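Wallner叠衣机用了一个月:机器到底能不能帮我做家务

先交代一下背景,免得大家觉得我是来带货的。这台Wallner是我自己掏钱买的,九月下的单,放在卧室门口,到现在正好一个月。我家两个大人一个小孩,每周六集中洗一次衣服,洗完全堆床上,堆到晚上要睡觉了才有人动手。所以看到“自动叠衣”四个字的时候,我真的心动了!

开箱很顺利,装起来也不难,说明书写得比我想的清楚。机器比我预估的大一圈,进深尤其大,房间小的朋友一定先量尺寸(我没量,现在开衣柜门要侧着身子)。声音还行,晚上开着不至于吵醒孩子,隔着门能听见低低的嗡嗡声。

先说它做得好的。T恤、衬衫、薄长裤,只要你把两个肩膀或者裤腰夹到位,它叠出来是真漂亮,边是边角是角,一摞放进抽屉特别舒服。我掐过一次表,17件T恤从夹第一件到收最后一件,花了4分多钟,比我手叠快一点。我先生看完说了一句:“那夹衣服的不还是你吗?”好吧,他说得对。

问题就在这里。衣服从一团变成能夹上去的样子,这一步全是我在干。翻面、抖开、找领口、把袖子从里面掏出来,这些才是叠衣服最烦的部分,机器一点都不沾。袜子它不收,内衣不收,小孩的衣服太小,夹子够不着。床单被套更别想了,说明书上直接写着不支持。

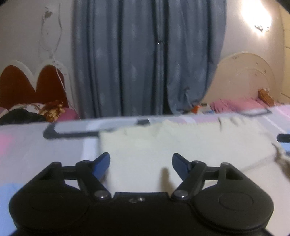 毛线类的东西我也试过。针织衫勉强能进,出来以后厚薄不匀,有一次下摆还卷在里面,机器卡住报错,我拆了半天才弄出来。毛茸茸的小毯子我试了两回就放弃了,软、有弹性、边又不齐,它根本判断不了哪里是角。人手摸一下就知道的事情,对机器来说怎么就这么难呢……

我有个朋友叫Deok-su Yoon,在一家酒店的洗衣房上班,我专门去问过他。他说他们那边烫平和折叠大床单早就是机器了,一小时过300条没问题,可是机器前面永远得站人,把床单从推车里拎出来、找到角、挂上去。新来的人学的第一件事就是找角。他们还试用过一套Mosis的自动上料,毛巾能做,速度慢,碰上几条缠在一起的就停下来等人。我听完心里平衡了不少,原来人家专业的也卡在同一步!

我买之前还对比过Andari,价格低一截,功能差不多,只是夹子更硬,薄衬衫上容易留印子。评论区老有人问我要不要等Umano那种带手臂的家用机器人,我只看过演示视频,叠一条毛巾要好久,视频还是加速的。我个人不会等,但如果你家里现在过得下去,再看两年也没什么损失。

再说几个小毛病。一是收纳托盘太浅,放满了要马上拿走,不然后面的会歪;二是深色衣服掉的毛会积在滚轮边上,我每周擦一次;三是那个手机App,连接总断,后来我干脆只用机身按钮了。客服倒是不错,卡衣服那次我打过去,接电话的小姑娘很耐心,教我怎么松开压板。

打分的话,叠衬衫和T恤我给8分,当成“家务机器人”来看,我只能给4分。适合谁呢?家里衬衫特别多、对抽屉整齐有执念、又有地方放的人。像我家这种床上什么都有、毯子衣服混一堆的,它能分担的大概就是最后那一小段。

二手我看了下,平台上现在打6折就能收到,成色都挺新,想试的可以从这里入手。我这台暂时不卖,先生的40件衬衫还指着它呢。下个月打算试试它家新出的儿童夹具,试完我来更新。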